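We left the house at an hour I don't usually admit exists, with a thermos between my knees and the directions to Estow written on the back of a seed packet, and I want to say right away that it was worth every yawn. My sister drove. She had agreed to come on the condition that there would be lunch, and I had promised lunch without the slightest idea whether there would be any. (There was. I'll get to the soup.)

The Leinonen mill opens its doors to the public for one day in June, and I'd been meaning to go for years. I've bought their wool blankets as wedding presents, I sleep under one myself, and I've darned the same pair of Leinonen socks so often that there's a fair question as to whether they are still Leinonen socks. But I had never seen where any of it came from. In my head it was all dark brick and a tall chimney. In fact it's a long, low, cream-colored building beside the river, with geraniums at the windows and a parking lot that was already filling up when we pulled in.

You get a paper wristband at the door and they sort you into groups of 13, which seemed a funny number until we got to the narrow stairs and I understood that a fourteenth person would have had to stand on somebody's feet. Our guide was Eetu Räsänen, who has worked there since he left school and who talks very softly for a man who spends his days next to looms. You had to lean in. By the end of the morning we were all leaning, even when he wasn't saying anything.

We began with the raw fleece, up in the loft. I had expected it to smell like sheep and it does, very much so, but in a sweetish, greasy way that I liked more the longer I stood there. Eetu let us push our arms into one of the big sacks up to the elbow. My hands were soft for the rest of the day! He explained how they grade it, mostly by touch, pulling a lock apart between the fingers and listening to it. I do mean listening. A weak lock makes a little crackle when you tug it by your ear, and a sound one makes a kind of ping. I tried it several times and heard the ping once, or else I wanted to hear it so badly that I supplied it myself.

From there it goes down to the scouring room, where the wool travels through one long bath after another and comes out looking like something you'd stuff a cloud with. The floor is slick and they make you hold the rail. Then carding, which was my favorite of the machines, great slow drums covered in tiny wire teeth, passing the wool along from one to the next until it comes off the end as a sheet so thin you could read through it. A little boy in our group asked if anyone had ever fallen in. Eetu said no, but that a sandwich had, back in his uncle's day, and they had been finding bits of it until Christmas.

The spinning frames were running for us, and so were 4 of the looms, and that was plenty. They hand out foam earplugs and you do want them. The big blanket loom has 2,000 threads in the warp, each one tied in by hand when a new pattern goes on, and the woman who was doing the tying never once looked up at us, and quite right too. I'd have lost my place.

My sister, who is not a wool person, was most taken with the mending room, and I have to say it surprised me as well. It's up under the roof on the north side, with good even light and long tables, and every single blanket goes across those tables before it gets its label. The menders run their palms over the cloth and find a knot or a missed thread before they've even seen it. They also take in repairs from the public now, any make and any fabric, and that is how I got talking to Driss Tahiri, who runs that side of things.

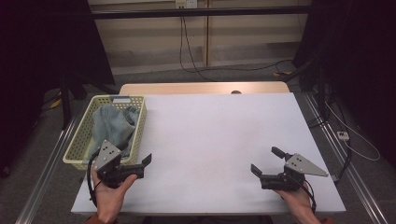 Driss came to the mill from tailoring, and he has opinions about patches. He thinks most people put them on too small. The hole you see is only the middle of the trouble, he told me, and the cloth all around it is nearly as tired, so you want to go well out into the strong part before you put in a single stitch. He likes to mend from the back with a lighter cloth than the original, and he washes the patch first so that it won't shrink later and pucker up. I've been doing it wrong for thirty years, evidently. I wrote all of this down on the other side of the seed packet.

He also showed us the repair book, a big ledger with a ribbon in it, where each job gets a line. They had reached number 607. I asked what the strangest entry was and he turned back a good way to find it – a tea cozy in the shape of a hen, with a hole burned under one wing. It took two afternoons, and the owner cried when she got it back.

Then lunch, thank goodness. The canteen is across the yard and they'd put out long benches and paper tablecloths. Pea soup, rye bread, a slab of butter you had to saw at, and afterward a pancake baked in a tray with plum jam on top. My sister had two helpings of the pancake and has since described the whole trip to other people as "that pancake place." We sat across from a couple who had come all the way from Prellow by bus, two changes, with a blanket older than their marriage in a shopping bag. They wanted to know if the mill could match the green. It could, nearly. The old green was dyed with something they no longer use, but there is a shade called Desside that comes close, and in the dye house they held the two together by the window and everybody in the room had something to say about it.

I should have spent more time in that dye house. We were hurried through it a bit, with another group waiting behind us, and I only caught half of what was said about the vats. There's a wall of sample skeins, all hung on pegs with the recipes tied on by string, and I could have stood there reading them until closing time. If you go, hang back and let the others move ahead of you.

The shop, naturally, is the last stop. Seconds are in the back room and they are very good seconds – I went over mine twice at home and still can't find the fault. I bought a gray throw with a cream stripe, two balls of darning wool, and a wooden darning mushroom to replace the light bulb I've been using. My sister bought a hat, for someone who isn't a wool person.

A few practical things. Wear flat shoes, there are a lot of stairs and some of them are the open metal kind. Bring a sweater even in June, as the mending room is cool in the morning. The river path behind the mill is lovely if you have an hour to spare, and there's a bench at the far end where we finished off the thermos before we started home. Entry was free, but the soup was cash only and I had to borrow from my sister, who has mentioned it since.

Posted 10 March 2026, long after the trip, when I finally found the seed packet | Contact me | Text and photos copyright the author | Back to top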